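Budget for the Boring Parts
December 8, 2021

Every May the clubs and laundries in our part of the world sit down with next year's numbers, and every May somebody slides a robot brochure across the table and says, well, why not? I'm fond of that moment, I really am. I have been on both sides of the table, once with Skindis and later at Berkodo, and I've watched perfectly sensible people fall head over heels for an arm before they'd set aside a cent for what the arm would be working on.

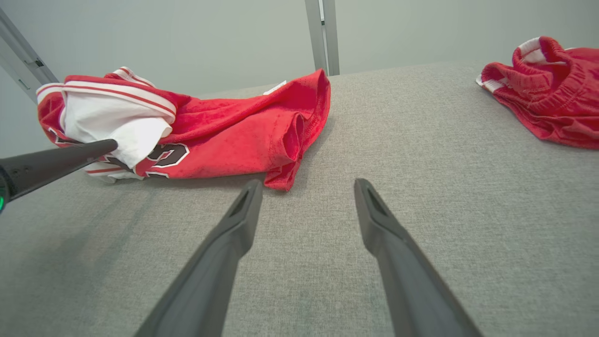
My own view is that a first equipment budget should begin with the work and end with the machine. Write down what you handle, in all its awkwardness, and price that first. A team uniform sounds like one line in a spreadsheet until you have to plan for it. A red mesh jersey bunched up on a padded grey surface, with the lining folded over at one end and the big black numerals only partly showing, is a very different job from a stack of towels, and the shorts bring a gathered elastic waistband into it as well. Fingers wear, covers get grubby, and garments you set aside for practice have to be replaced like anything else. At Berkodo we put $1,662 down for surfaces and spare fingers and felt quite extravagant (we were short by spring, of course).

Then there's time, which hardly ever gets its own column. The Cisneros quote we looked at allowed four days for setup. I'd have pencilled in 60, and I'd have paid a favourite employee properly for every one of them, with a decent lunch thrown in!
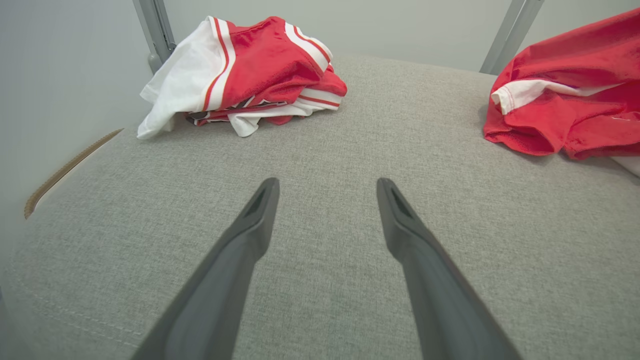

Folded red and white jerseys at left, another still crumpled at right.

I'd say much the same about leasing. Tresurell offered us 13 months with service included, and although the monthly figure made a few people wince, I'd sign it again tomorrow, for the plain comfort of having someone to ring when a gripper goes out of alignment. Ask your supplier what the second year costs, and get the answer in writing before you fall in love with the colour of anything.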